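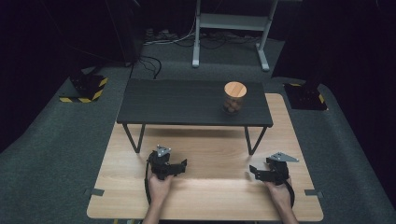 Zosville Box Set: Okoro's Complete Studio Recordings

If you like your heavy metal fast, melodic and sung at full stretch, you're in for a treat! Okoro's two studio albums are together in one package for the first time, and they sound huge. Yakubu Anozie went back to the original tapes for the new remaster, and the bass (always a bit buried on the old CDs) finally has some room. Turn up the title track of "Clerkotby" and you'll hear Tanko Akande's double kick like never before.

The second disc adds the full 56-minute club show from June, with Beverley Wihongi guesting on vocals for the encore. Her high notes on "Alell" still give us goosebumps, and the crowd sings so loud you can barely hear the guitars in the last chorus. We love it.

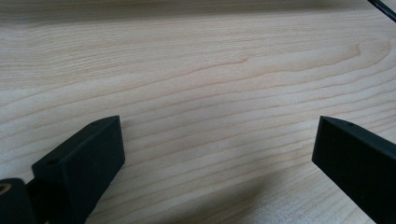

What you get

Two CDs in a fold-out sleeve
100-page book with lyrics, tour photos and a long interview with guitarist Nnamdi Ibrahim
Fold-out poster of the "Clerkotby" cover painting
Numbered card, limited to 2000 copies

Good to know

The live show is new to CD. The studio albums keep their original running order, and the fades are a few seconds longer on three songs, so listen for the extra soloing at the end of "Iron Harvest"!

Release date: Jan 22, 2024
Remastered by: Yakubu Anozie
Format: CD only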